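What do you charge for a sponsored post? (small accounts)

Girkby Bloggers Board > Money and sponsors

plonireo_pam wrote:
Hello all, hope everyone's well! I've been offered my first proper paid post, for a soft furnishings shop, and I haven't the foggiest what to ask for. I've got 445 followers on the blog's page and they're a chatty lot, bless them. The shop suggested £136 for one post and 2 stories, which sounds like a fortune to me, but my sister thinks I'm being had.

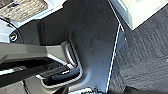
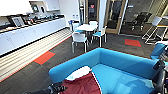 Things I'd love to know
- do you charge per post or per hour?
- do you ask for the money up front?
- does the "ad" label put people off?

eskola_dad wrote:
Congratulations Pam! I'd bite their hand off, to be quite frank with you. My first one paid in scented candles (I still have most of them) and I was thrilled. Label it at the very start of the caption, where folk will see it - mine never minded a bit.

Ansel Pettigrew wrote:
Lovely news, but I can't agree with eskola_dad. Think of the hours that go into it, what with the writing and the answering of comments and the shop wanting one word changed at nine at night. I asked Bilus for £233 last December with a following hardly bigger than yours, and they paid it without a murmur. Ask for more and see what they say.

eskola_dad wrote:
With respect Ansel, you'd been writing for years by then and they came to you. If Pam asks for nearly double she may well lose it altogether, and a first job is worth having for the next one.

Wagner Assunção wrote:
I'd leave the fee alone and look at the small print, my dear. Do they want to use your words in their own adverts afterwards? For how long? I let that slip by me once and was still popping up on their page a year later. Half up front is perfectly normal to ask for, by the way.

plonireo_pam wrote:
Oh, I hadn't thought of that at all, Wagner, thank you! I've just looked and it says "unlimited use", so I'll write back to them tonight and ask for three months.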